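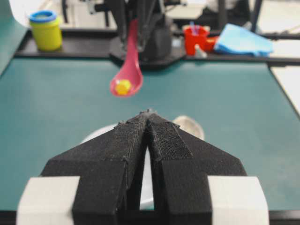

Pink spoon, one small yellow piece, teal mat.

I have been suspicious of spooning as an "activity" ever since the Drolberg catalogue landed in our letterbox and tried to sell me a spoon, a bowl and something to move between them. They call it a transfer set. My nan called it helping with the peas.

Still, a friend swore by it, and the Mirar listing for much the same thing had 3,854 reviews, most of them glowing and a fair few of them oddly similar. So I said I'd look at it properly before being rude about it. The claim is that carrying something small in a spoon teaches patience and a steady hand. It might. It also might teach you to chase a yellow block under the fridge, which I've done twice now and my patience is no better.

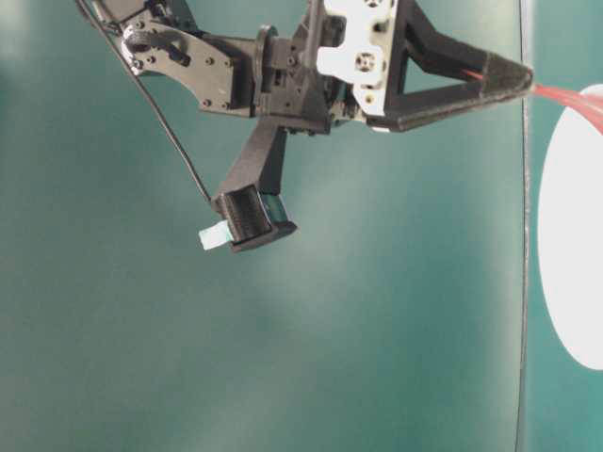

Do you need to buy a proper set to try it?

Any spoon and any bowl you already own will do, as long as the bowl is wide enough to get the spoon in and out without a fight.

What I'll grant is that the bowl matters more than I expected. A shallow dish lets you cheat by sliding things up the side. A deep one makes you tip the spoon at a decent angle, and then the handle wants to lean on the rim and
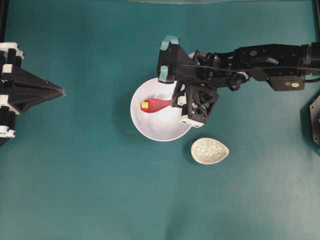 the whole lot swings round when you let go. Long handles are the worst for this. Uvwood sells a stubby wooden spoon that supposedly fixes it, at a price I won't repeat, and I can't see why cutting two inches off the one in the drawer wouldn't do the same job.

Colour is the other thing they bang on about. Hsueh has a whole page on "calming" mats and favourite colours for focus. I don't buy it. A plain mat keeps the noise down and a bright block is easier to find, and that's the end of my colour theory.

I'd give it five minutes after lunch and then pack it away. The catalogue suggests longer, but the catalogue would also like me to order the tongs.

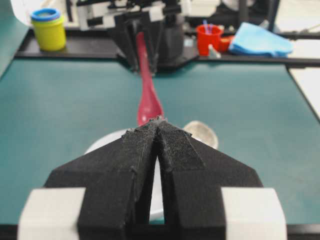 The long spoon again, with a bit of the white bowl showing.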